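Guarantor loan with Lembridge — do I still owe the balance?
Posted in Loans and Borrowing, October 2025

Marinescu
In August I received notice that Lembridge had transferred my guarantor loan to a firm called Brirkance. The remaining balance is nearly $100. I have paid on time for 21 months. Am I required to pay the new firm, and is my guarantor still liable?
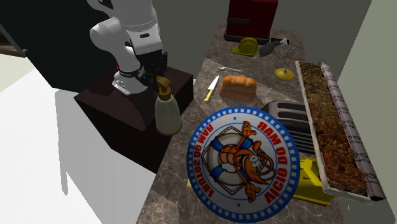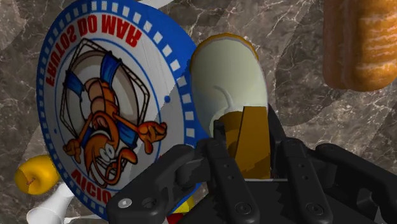 Replies

Nukitz
A transfer does not cancel the debt. The terms you signed, including the guarantor clause, ordinarily remain in force. Before sending any payment, request written confirmation of the transfer from both companies — using contact details from your original agreement, not from the notice. Keep copies of all letters. If you dispute the balance, do so in writing within 30 days of the notice.

harborledger
I would just pay it. It is a small amount.

Member 17
The reply from Nukitz is correct in general, but state rules differ. Please check whether your automatic payment to Lembridge is still active. Payments sent to the former lender may be delayed before they are credited. Your guarantor should also receive a copy of the notice, and may ask for a release letter once the balance is cleared.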